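Imprimer cet article – Envoyer par e-mail

Zunard (environnement de simulation)

Zunard est un environnement de simulation destiné à la robotique de manipulation, proposé sous forme d'abonnement par la société Jeranum. Il met à la disposition de ses utilisateurs une pièce virtuelle déjà meublée, un bras articulé blanc muni d'une pince, ainsi qu'une collection assez généreuse d'objets du quotidien que l'on dispose à sa guise. Le produit s'adresse surtout aux laboratoires d'enseignement, aux petites équipes de recherche et aux ateliers de formation professionnelle, mais il a trouvé aussi, et c'est une bonne surprise, un public fidèle parmi les amateurs patients.

Origine et nom

Le projet est né sous l'impulsion de Cirilo Cortés, alors chargé de travaux pratiques, qui souhaitait que chacun de ses étudiants puisse passer une soirée entière avec un bras robotisé sans avoir à réserver le matériel des semaines à l'avance. Une première version, baptisée Uveck, circula d'abord entre collègues ; elle ne comprenait qu'une table et quelques cubes, et ceux qui l'ont connue en parlent encore avec tendresse. Le nom actuel fut adopté lorsque Jeranum reprit le développement, un mois d'août, en gardant l'essentiel du moteur physique d'origine.

Composition de l'offre

L'abonnement comprend le logiciel de simulation, une bibliothèque de pièces et d'objets, un éditeur de tâches et un journal qui conserve les mouvements du bras. Deux formules existent : la formule d'étude, limitée à un seul poste, et la formule d'atelier, qui autorise jusqu'à 99 sessions simultanées sur un serveur commun. Cette dernière donne accès au module Crăciun, consacré aux meubles à portes et à tiroirs, que beaucoup d'enseignants considèrent comme la partie la plus attachante de l'ensemble – et sans doute la plus exigeante.

Chaque pièce peut être observée de plusieurs points de vue. Les vues rapprochées suivent la pince au plus près des poignées et des petits objets, tandis que la vue générale permet de garder un œil sur le bras et sur tout ce qui l'entoure, ce que l'on apprécie vite quand un exercice se complique.

Vues rendues dans Zunard : la pince près des façades du meuble, un doigt passé dans un anneau doré, puis la pièce dans son ensemble.

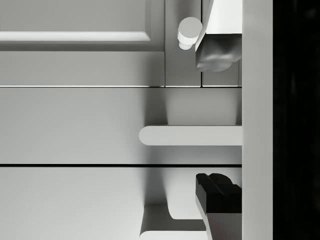
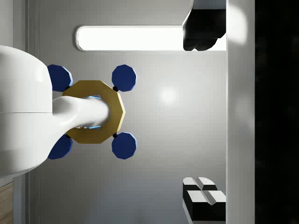
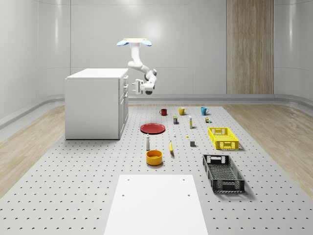 Utilisation

Une séance commence par le choix d'une pièce et d'une liste d'objets. Les tasses, les bols, les bouteilles, les fruits et les caisses ajourées font partie du fonds commun ; on les pose sur la plateforme perforée, dont la grille de trous sert de repère pour retrouver une disposition d'une séance à l'autre. L'utilisateur rédige ensuite sa tâche dans l'éditeur, sous la forme d'une suite d'étapes, ou bien pilote le bras à la main et laisse le journal enregistrer ses gestes.

Les tiroirs à barre horizontale constituent l'exercice le plus répandu. Il faut approcher les doigts de part et d'autre de la poignée, refermer la pince sans heurter la façade voisine, puis tirer bien droit. La notice recommande de répéter l'approche à vide avant toute prise, conseil que l'on a tendance à négliger les premiers jours et que l'on finit par suivre de bon cœur. Les objets percés, comme les anneaux, demandent une autre méthode : le doigt peut s'engager dans l'ouverture, et c'est alors le réglage des contacts qui décide du comportement de l'objet.

Réglages et matériel conseillé

Le logiciel fonctionne sur un ordinateur de bureau ordinaire équipé d'une carte graphique. L'installation prend environ 5 minutes, auxquelles s'ajoute le téléchargement des pièces, plus ou moins long selon la bibliothèque choisie. Les frottements, la masse des objets et la vitesse de fermeture de la pince se modifient dans un panneau unique. Les lumières peuvent être adoucies ou déplacées, détail précieux pour qui entraîne un programme de vision et redoute les reflets trop francs sur les murs clairs.

Accueil

Les utilisateurs saluent volontiers la douceur de la prise en main et le ton aimable de la documentation, rédigée en grande partie par Cirilo Cortés lui-même. Les reproches portent sur l'éditeur de tâches, dont les messages d'erreur restent laconiques, et sur le prix de la formule d'atelier, jugé élevé par les petits établissements. On regrette aussi que les objets souples – torchons, sachets, câbles – soient encore absents de la bibliothèque. Jeranum indique y travailler, sans annoncer de calendrier.

Voir aussi

Simulation physique
Préhension robotisée
Téléopération

Imprimer cet article – Envoyer par e-mail

Ce site utilise des cookies pour mesurer son audience et mémoriser vos préférences de lecture. Accepter – Refuser – En savoir plus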